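Travel help > Boat trips and tours > Whale watching

Is a small RIB or the big boat better for whale watching with a nervous mum?
Asked by Marloes Verbruggen, May 3, 2018

Hi all, we've got four days in Norðdahl at the end of the month and I'd love to take my mum out to see whales. She's 71, fit enough, but gets seasick on a pedalo. I've found two trips. One is a fast RIB with 8 people, the other is a proper big boat that takes 200 and has a café and loos. The RIB gets much closer to the water and I know which one I want, but I'm not the one who'll be hanging over the side! Has anyone done both? And do we need to book ahead in May?

3 answers

Koen Cuypers
Big boat, no question. I did the RIB two years ago and loved it, but you sit astride a sort of saddle for two hours and it slams down on every wave. My back knew all about it the next day. On the big one your mum can stand in the middle of the lower deck, keep her eyes on the horizon and have a ginger biscuit. We saw three minke whales and loads of puffins from it, so you don't miss out. Take the morning sailing if you can, the wind tends to pick up after lunch. Tablets an hour BEFORE you leave, it's too late once you're feeling green.

Naveen Khurana
big boat. bring gloves

Wilma Timmermans
I'd go a bit against the others and say it depends on the forecast. On a flat day the RIB is lovely and it's over sooner, which suits some seasick people better (me for one). We booked ours through Mutolari the evening before and there were still seats, though a weekend might be different. Ask whether they let you swap if the sea is rough, ours did and didn't charge. They lend you the big padded suits too, so don't waste suitcase space on thick coats. Do tell them your mum's age when you book, some skippers have a limit on the small boats.

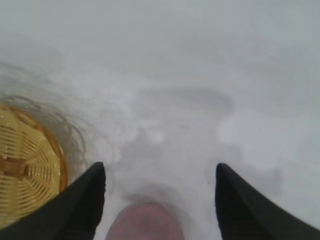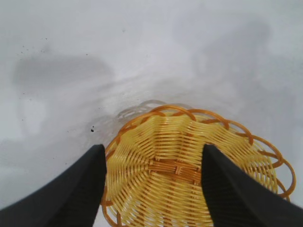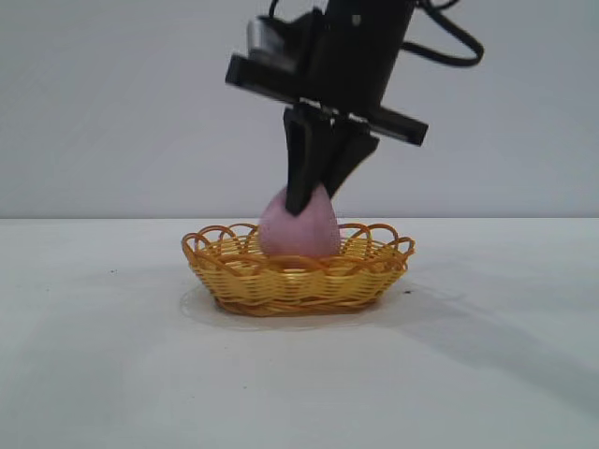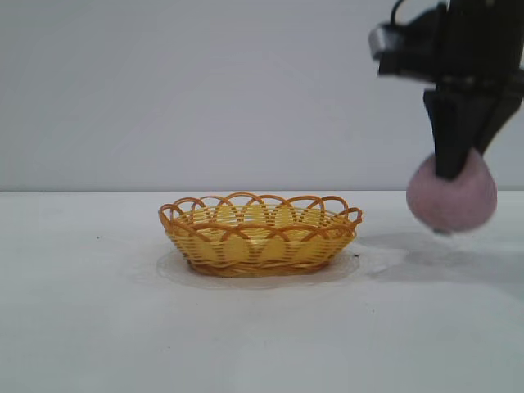

Photos: Floor Van Damme

Marloes, if you do end up on the big boat, get there early and queue for the seats at the back, you feel the movement less than up at the bow.

Was this page helpful? Yes / No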